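Trevik Fold-Flat Tablecloth Weights, Set of Four

I've been making these little weights in my garage for a while now, and they started because I got tired of chasing a tablecloth across the yard every time we ate outside. Clothespins slid off, rocks looked terrible, and the spring clips I bought wouldn't open wide enough for our old picnic table. So I sewed some!

Each set has four weights in heavy cotton canvas, filled with steel shot and closed with a double row of stitching. One weighs 70 grams, enough for a normal breeze (if your umbrella is tipping over, go inside). They hang from a short loop with a brass snap, and the snap grips cloth up to 3 millimeters thick – I've tried it on oilcloth, linen and a folded bedsheet.

Colors are oat, brick and navy. The brick runs a bit darker than it looks on a screen. I'll have a forest green in October if the Statemitz mill gets my canvas dyed in time.

To clean them, wipe with a damp cloth and let them air dry. Please don't put them in the washing machine. I did that once and the drum still has a dent.

We use ours indoors too, on the cloths that get spread out for crafts and toys.

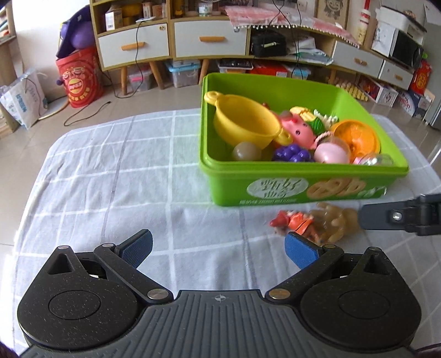 Toys and the green box on our white grid cloth.

Item no. 314. Ships flat in a cardboard sleeve.

3 comments

stusex_garden: Got the navy ones, they held through a whole windy lunch. Do you sell singles? My dog buried one.

Marla's porch: Would love a heavier version, maybe around 101 grams?

patiofan: Snap was stiff for the first week, fine now.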